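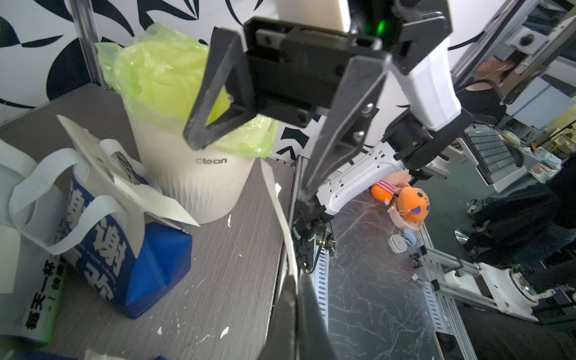 Can a robot do chores yet? Common questions

Can a machine take out my trash?
Parts of the job, yes. Gripping a thin liner is harder than it sounds to a person, as the plastic folds and slides. In the Botholm tests a two-arm setup finished a bin task in 70 of 138 tries. A person would hardly miss one.

What about putting a new bag in?
Slower still. The bag has to be opened and pulled over the whole rim – two hands help a lot.

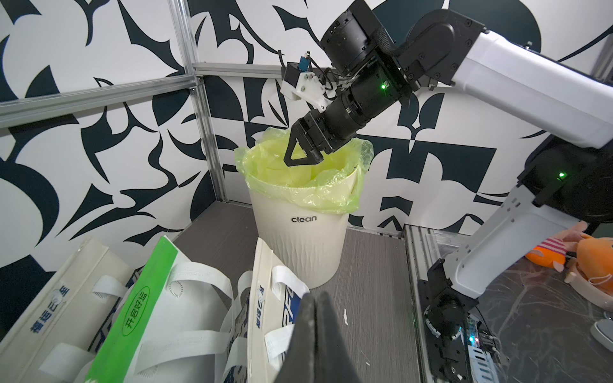 One gripper finger over the lined bin, tote bags in front.

Is sorting shopping bags any easier?
A little. Paper bags keep their shape and can be picked up by the edge. Soft handles flop, and the arm often has to try again.

Do shops use this now?
A few do, for boxes and trays. The Pluvov packing line in our October roundup handles one carton size and stops when a soft bag comes through.

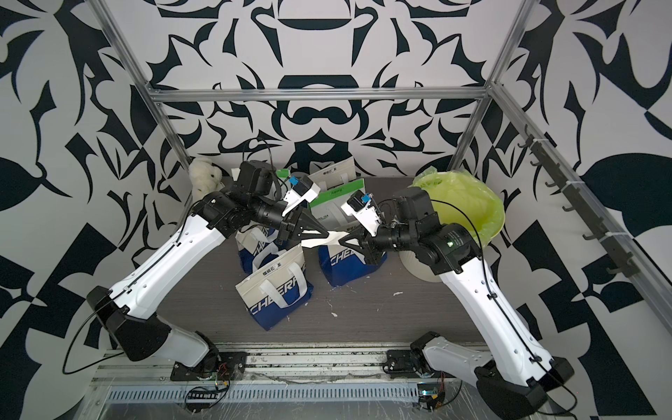 Andham, November 16, 2024

Why do most of these setups have two arms?
Many chores need one hand to hold and one to work. Passing something flat and light between two grippers is a good test, and small errors in position show up fast.

How long does it take to teach a task?
The McPhee group recorded 2251 runs by hand for folding alone, over 7 weeks. Other chores may need fewer.

Should I wait to buy one for my home?
If you want a floor vacuum, no. If you want something that tidies a kitchen without help, yes – there is nothing we would recommend at this point.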